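Sosham Bench Automation: Progress Report to the Grodovdale Fund
June 2018 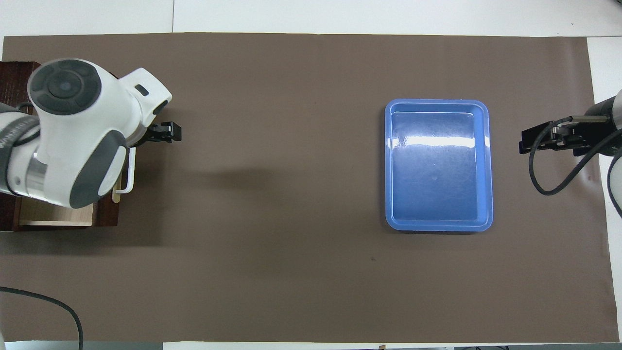 You will remember that in February we asked for two arms and you asked, reasonably, whether one would do. Thenmozhi Sundaram's answer ran to eleven pages and can be summarized as "no." Both arms are now installed and paid for, and the subject of this report is everything we forgot to put in the budget.

Chief among these is grippers. We priced the arms with great care and entered the fingers under "misc." Zanetti quotes $1358 for a spare set, and we would like two sets before the fall. Drawer work is hard on fingertips, as is Cheng-en Tang's programming, though he is improving.

Then there is the tabletop. The original plan called for a machined work surface at $3000. Annapurna Gounder suggested brown paper, and we have been running on brown paper ever since. A roll costs $65. We propose to return the difference to the grippers line and to say no more about how long the machined surface was discussed.

Trays and small cabinets have come to $225 so far. These are ordinary household goods, bought retail, and Darius Zamfir has kept every receipt, including one for a sandwich that we are not claiming.

Work on the drawer and tray tasks is behind the schedule you approved by up to three weeks. Most of that went to waiting for the Skiturano controller license, which was approved promptly and then sent to an address we left two years ago. Cabling took the rest. We budgeted for cables but had no line for anything to hold them up, and we'd like one.

Decisions we need from you:

Approval to move the work surface money to grippers.
A yes or no on the service contract. Anjana Wijesinghe recommends yes. She is the one who gets called on Sundays.
Permission to delete the heading "misc." from all future budgets.

Revised figures will follow once Zanetti confirms shipping, which their first quote also filed under "misc."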